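Bench notes, Saturday, 10:40 am

Battery day at last! I've been putting this off since we moved in at Lenstead. 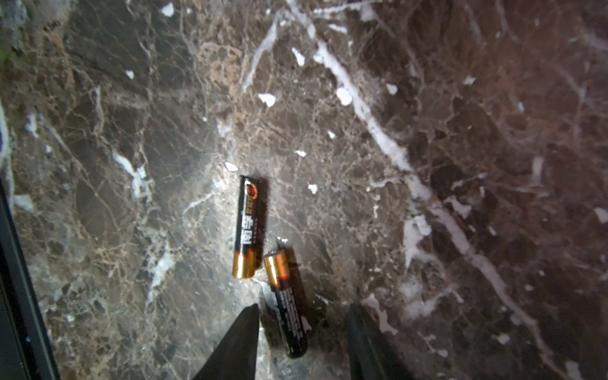 Two of the black and copper AAs on the marble.

So the plan was to go through the drawer of loose cells and work out which ones still have some life in them. The Borkell tester wants a 200 mA load for AAs (I had it set wrong all last month, sorry to anyone who trusted my numbers) and it needs a minute to settle before you read it. I'm writing the voltage on masking tape and sticking it round the middle of each cell.

Note to self: the marble is lovely but it's a terrible place to put down anything dark. Brown stone, pale veins, white flecks everywhere, and a black battery just melts into it! The copper ends help. I also had one roll off toward the sink, so next time I'll put a towel down first.

The McGrath box in the drawer says 2017 on the flap, so those go straight to recycling without testing. Same for anything with crust on the end.

Still to do: ask Girkden if their 1000-count bin is cheaper than buying packs, find the small tape, and put the good cells back in the drawer copper end to the left so we can tell them from the old ones.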